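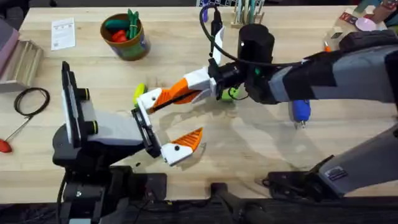 Wanted: match reporter and general optimist, Olis Town FC

Olis Town are looking for someone to write up our home games, and such away games as can be reached by a person with a car and a forgiving nature. The last reporter has moved to the coast, where we understand there is a better team.

What you'd be doing

You would file 39 reports over the season, league and cup, though the cup part rarely takes up much of anyone's time. Each one goes on the club site and into the Pelletier Weekly, which wants it by 10 on Sunday morning and will cut the last paragraph whatever it says. Put the score near the top. Our readers like to get it over with.

You would also write a short preview every Friday. Lucie Zacharias, who edits the site and the program, asks that the phrase "must-win" be saved for games we might win.

What we're after

You should know the offside rule and be able to spell our back four, two of whom are brothers and spell it differently. Experience is nice to have. A sense of proportion is better, as more than 70 people read last season's report on the Cosenex Rovers game and most of them wrote in.
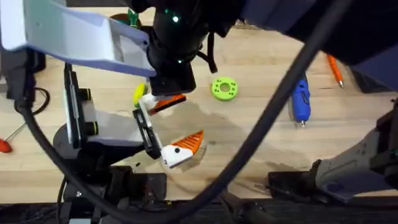
The press box at Plarex Park seats 2, provided they get along. You'll share it with the visiting reporter, a heater, and the man who does the PA and has views on our midfield. There is a shelf to write on, narrow and set at a slope, so if you're used to a pale wooden tabletop with room to spread out, bring a clipboard and lower your hopes. The view is good as far as the near corner flag – goals scored there have to be taken on trust.

What you get

The job pays $1,510 for the season, plus gas money for away games and a hot drink at halftime. You also get a club jacket, in the size we have.

How to apply

Send us 300 words on any game you've watched, at any level, along with a line or two about yourself. Please don't send a tactical diagram. Mark it for Lucie at the club office, and get it in before the end of April. Supporters of Cosenex Rovers may apply but should say so early.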